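티켓: 주방 콘센트 회로 누전차단기 간헐 동작
현장: Dalasthorpe 공동주택 B동, 3층 동측 세대
접수: Lisbridge 시설관리 접수창구
요청자: Marlene Haberkorn (세대 거주자)
담당: Ayman Srour (1차), Fadi Mahasneh (전기)
참조: Anouk Vandenberghe (Awad 전기 점검팀)
우선순위: 보통 → 높음으로 변경
상태: 종결

증상 (요청자 작성)
세대 분전반에서 "주방 콘센트"라고 표시된 차단기가 내려갑니다. 4월 들어 여러 번입니다. 대개 새벽에 내려가고 아침에 일어나서 알게 됩니다. 올리면 바로 올라가는 날도 있고, 올리자마자 다시 떨어지다가 오전 늦게야 올라가는 날도 있습니다. 냉장고가 같은 차단기에 물려 있어 음식이 상할까 걱정됩니다. 조명과 인덕션은 정상입니다.

1차 답변 (Ayman Srour)
접수했습니다. 내려가는 차단기의 정격과 시험 버튼 유무를 확인해 주십시오. 차단기가 내려간 상태에서 주방 콘센트에 꽂힌 기기를 모두 뽑고 다시 올렸을 때 유지되는지도 알려 주십시오. 다시 올리는 시도는 한 번만 하시고, 바로 떨어지면 그대로 두십시오. 냉장고는 임시로 거실 회로에 연결하시면 됩니다. 멀티탭을 여러 개 이어 쓰지는 마십시오.

요청자 회신
차단기에는 20A, 30mA라고 적혀 있고 시험 버튼이 있습니다. 오늘 05:40에 내려간 것을 확인했습니다. 주방 기기를 전부 뽑고 올렸는데도 바로 떨어졌습니다. 10:30에 다시 해 보니 올라갔고 기기를 다 꽂아도 유지됩니다. 냉장고는 거실 콘센트로 옮겼습니다.

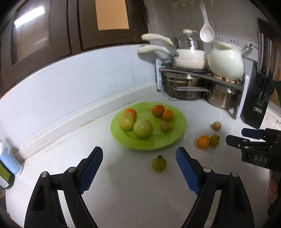 전기주전자와 토스터는 찬장에 넣어 두었고 당분간 쓰지 않겠습니다. 식기세척기는 빌트인이라 플러그에 손이 닿지 않아서 뽑지 못했습니다. "전부 뽑았다"고 쓴 것은 식기세척기를 제외한 것입니다. 정정합니다.

내부 메모 (Ayman Srour)
식기세척기가 연결된 채였으므로 부하 제거 시험은 무효로 처리. 식기세척기 히터의 절연 저하를 1순위로 놓고 방문 일정 잡음. 과부하는 가능성 낮음. 새벽에는 부하가 거의 없고, 재투입 즉시 떨어지는 동작은 과전류보다 지락 쪽에 맞음.

1차 방문 기록 (Fadi Mahasneh, 14:00)

분전반 확인
- 주 차단기 아래 분기 6개. 주방 콘센트 회로만 과전류 겸용 누전차단기, 정격감도전류 30mA.
- 상위에 공용부 지연형 누전차단기 300mA. 동작 이력 없음.
- 단자 조임 상태 양호, 변색 없음. 중성선은 회로별로 분리되어 있음.

차단기 시험
- 시험 버튼 동작 정상.
- 정격의 절반에서 부동작. 정격에서 동작, 동작시간 허용 범위 안.
- 램프 시험 동작전류 23mA. 차단기 자체 불량은 아님.

절연저항 (DC 500V, 회로 분리, 식기세척기 포함 전 부하 분리)
- 상선-접지: 100MΩ 초과
- 중성선-접지: 100MΩ 초과
- 상선-중성선: 100MΩ 초과

식기세척기 단독
- 하부 걸레받이를 떼고 플러그 분리. 절연저항 38MΩ.
- Jundisora 빌트인 모델. 재연결 후 가열 구간 포함 한 회 가동, 누설전류 클램프 최대 1.1mA. 이상 없음.

누설전류 합계
- 전 부하 연결 상태에서 2.4mA. 정상 범위.

소견: 방문 시점에는 재현되지 않음. 식기세척기는 원인에서 제외. 증상이 새벽에 몰리므로 시간대 의존 요인을 확인해야 함. 누설전류 기록계를 설치하고 48시간 기록하기로 함. 기록 간격 10초. 냉장고는 계속 거실 회로에 둘 것을 안내.

요청자 문의
기록하는 동안 식기세척기를 돌려도 됩니까?

답변 (Fadi Mahasneh)
됩니다. 평소대로 쓰시고 돌린 시각만 적어 주십시오. 차단기가 내려가면 올리지 말고 시각과 함께 연락 주십시오.

기록 결과 (48시간)
- 첫째 날 낮: 1.8~2.6mA. 식기세척기 가동 구간(20:15 시작) 최대 3.0mA.
- 첫째 날 밤: 02:00경부터 완만한 상승. 04:00에 7mA, 05:00에 14mA.
- 05:22에 22mA를 넘기고 차단.
- 09:50 원격 안내로 재투입, 유지됨. 재투입 직후 6mA, 정오에 2.1mA.
- 둘째 날 밤: 상승하였으나 최대 11mA. 차단 없음. 이날은 흐리고 기온 하강폭이 작았음.

분석 메모 (Fadi Mahasneh)
기기의 기동이나 정지에서 나오는 계단형 변화가 아니고 몇 시간에 걸친 곡선임. 기온이 이슬점에 가까워지는 시간대와 겹침. 결로에 의한 표면 누설로 추정. 다만 주방 내부는 새벽에도 실내 온도가 유지되므로 결로 지점이 실내에 있을 가능성은 낮음. 이 회로에 실외 또는 외벽 쪽 분기가 있는지 확인 필요. 준공도면에는 주방 콘센트 5구만 표시되어 있고 실외 분기 표시는 없음.

요청자에게 질의 (Ayman Srour)
베란다나 외벽에 콘센트, 조명, 환기팬, 전동 차양 등이 있습니까? 이전 거주자가 설치한 것도 포함해서 알려 주십시오. 싱크대와 창 주변에 막아 놓은 박스나 빈 커버가 있으면 그것도 적어 주십시오. 

요청자 회신
베란다 쪽 바깥벽에 뚜껑 달린 콘센트가 하나 있습니다. 입주한 뒤로 쓴 적이 없습니다. 어느 차단기에 연결되어 있는지는 모릅니다. 싱크대 하부장 안쪽 벽에 흰색 빈 커버도 하나 있습니다.
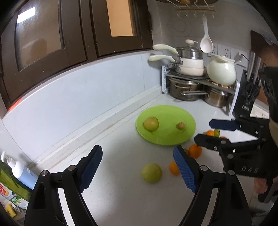 바깥벽 콘센트는 뚜껑이 헐거워서 바람이 불면 덜그럭거립니다. 앞선 거주자 Jihad Issa 씨가 베란다에서 작업대를 썼다는 이야기를 관리실에서 들었습니다. 그때 달았는지는 확인하지 못했습니다.

내부 메모 (Ayman Srour)
세대 이력 조회. 해당 콘센트에 대한 공사 신고 없음. Awad에 합동 점검 요청, 새벽 시간대 방문으로 협의. 낮에 측정하면 또 정상값만 나올 가능성이 큼. 우선순위를 높음으로 변경. 요청자에게 바깥벽 콘센트를 사용하거나 만지지 말 것을 안내함.

2차 방문 기록 (Fadi Mahasneh, Anouk Vandenberghe, 05:00)

조건
외기온 4℃, 상대습도 96%. 도착 시 차단기 투입 상태, 누설전류 16mA.

회로 확인
- 주방 콘센트 차단기를 내리자 외벽 콘센트 전압 소멸. 같은 회로로 확인.
- 하부장 안쪽 빈 커버를 열자 접속함이 있고, 여기서 외벽 쪽으로 케이블이 나감. 도면에 없는 분기.

절연저항 (DC 500V, 전 부하 분리)
- 분기 연결 상태, 상선-접지: 0.02MΩ
- 분기 연결 상태, 중성선-접지: 0.9MΩ
- 접속함에서 분기 분리 후, 두 항목 모두 100MΩ 초과
누설 지점은 외벽 분기로 확정.

외벽 콘센트 분해
- 뚜껑 개스킷 경화, 한쪽 모서리 들뜸.
- 배면 박스 안쪽에 물방울. 상선 단자와 접지 단자 사이에 녹청과 탄화 흔적.
- 케이블 인입구에 글랜드 없음. 벽 관통부 밀봉 없음. 실내의 따뜻한 공기가 관통부로 나와 차가운 박스 안에서 응결되는 구조.
- 케이블은 옥내용 피복. 외벽에 노출된 300mm 구간에서 표면 균열.

조치
- 외벽 분기를 접속함에서 분리. 케이블 끝단 절연 처리.
- 외벽 콘센트 철거, 박스 제거.
- 벽 관통부는 안쪽과 바깥쪽 모두 실링.
- 접속함은 회로도와 일치하도록 표찰 부착.
- 주방 차단기 재투입. 05:55 누설전류 2.2mA.

비고 (Anouk Vandenberghe)
차단기를 더 둔감한 것으로 바꾸는 방안은 채택하지 않았음. 동작은 정상이었고 지락이 실제로 존재함. 상위 300mA는 화재 보호용이므로 감전 보호를 대신하지 못함. 외벽 콘센트가 다시 필요하면 별도 분기로 신설하고, 옥외용 기구와 글랜드를 쓰며 물빠짐 구멍은 하부에 둘 것.

요청자 문의
베란다 콘센트는 없어도 됩니다. 냉장고는 언제 되돌리면 됩니까?

답변 (Ayman Srour)
기록계를 다시 48시간 걸어 둡니다. 결과가 정상이면 연락드리겠습니다. 그때까지는 거실 회로에 두십시오.

재기록 결과 (48시간)
- 최대 2.9mA (식기세척기 가동 중), 최소 1.7mA.
- 두 밤 모두 야간 상승 없음. 둘째 밤 최저 외기온 3℃, 안개.
- 차단 없음.

종결 메모 (Fadi Mahasneh)
원인: 도면에 없는 외벽 분기의 배면 박스 결로 및 단자 간 탄화.
조치: 분기 분리와 철거, 관통부 밀봉.
기록계 회수 완료. 냉장고를 주방 회로로 복귀하도록 안내함. 준공도면에 접속함 위치 추가 요청.
후속: 같은 라인 위아래 세대의 외벽 콘센트 유무 조사는 별도 티켓으로 등록. 이 티켓에서는 다루지 않음.

요청자 확인
냉장고를 제자리로 옮겼고 차단기는 그대로 올라가 있습니다. 하부장 안쪽 커버의 나사 하나가 헛돕니다. 급하지 않으니 다음에 오실 때 봐 주십시오.

답변 (Ayman Srour)
커버 나사는 위 별도 티켓의 방문 때 같이 교체하도록 적어 두었습니다. 본 티켓은 종결 처리합니다.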